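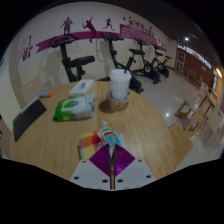
One of my first patients at the Tranda clinic told me flossing was a waste of time, as he brushed twice a day and hard. I hear some version of that every week!

Chapter 4. Between the Teeth

So let's start with gums. I used to race through this part (I liked drills better), and I was wrong. A brush can't get into the tight spots, and plaque sits there quite happily. Almost 70 of my patients at Tranda had bleeding gums that first December. We'll look at floss first, then the little brushes.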